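Getting Marks and Rings Off a Table Top

Most marks on a table come off with things already under the sink. The trouble usually starts when somebody reaches for the strongest cleaner first. Find out what the surface is before putting anything on it, and try the mildest method for a full minute before moving up.

Laminate and finished wood need different handling. Laminate is a hard printed sheet over a board core. It puts up with dish soap, white vinegar and a little rubbing alcohol, but it can't be sanded, and scouring powder will dull it for good. Finished wood can be repaired, though water left standing will get through the finish.
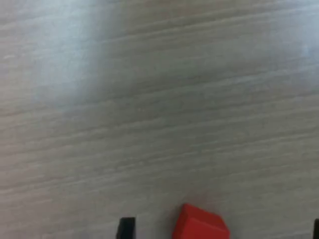
GRUDON, October

Daily cleaning on laminate takes one drop of dish soap in a bowl of warm water and a cloth wrung out hard. Wipe along the grain pattern, then go over it again with plain water. Streaks are nearly always soap that was never rinsed off. Dry with an old cotton T-shirt or a flat dish towel. Terry cloth leaves lint.

Tea and coffee rings: make a paste of baking soda and water, about as thick as toothpaste. Lay it on the ring, leave it ten minutes and lift it off with a damp cloth. Don't scrub. If a shadow is left, do it a second time the next day.

Ballpoint ink: rubbing alcohol on a cotton ball, dabbed from the outside of the mark toward the middle. Change the cotton as soon as it picks up color. Keep alcohol off shellac and old varnish, as it softens both.

Sticky residue from tape or price labels: cooking oil, left on for five minutes, then soap and water. I have a plastic scraper from the hardware store in Vollum that cost $2 and has outlasted two tables. An old gift card works nearly as well.

White rings on wood are moisture trapped in the finish. Put a dry cotton cloth over the ring and pass a warm iron across it, no steam, for a few seconds at a time. Look under the cloth after each pass. Dark rings have gone down into the wood itself, and those mean stripping and refinishing.

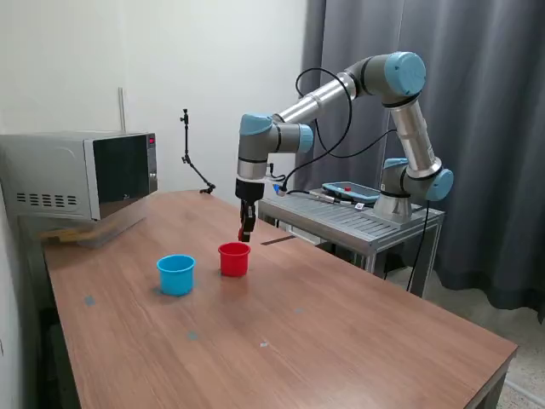 Crayon comes off either surface with a little mineral spirits on a rag, followed by soap and water. Lay the rag flat outdoors to dry before it goes in the trash.

For wax, hold a bag of ice on the drip until it turns brittle and push it off with the scraper. Buff whatever film remains with a soft cloth.

Chips along a laminate edge can be filled with seam filler, sold in small tubes in most of the common grays and browns. Press it in with a putty knife, scrape it level and leave it overnight. Lifted edge banding can be ironed back down if the old glue is the heat-set kind. If it isn't, use contact cement on both faces and wait until it's tacky before pressing them together.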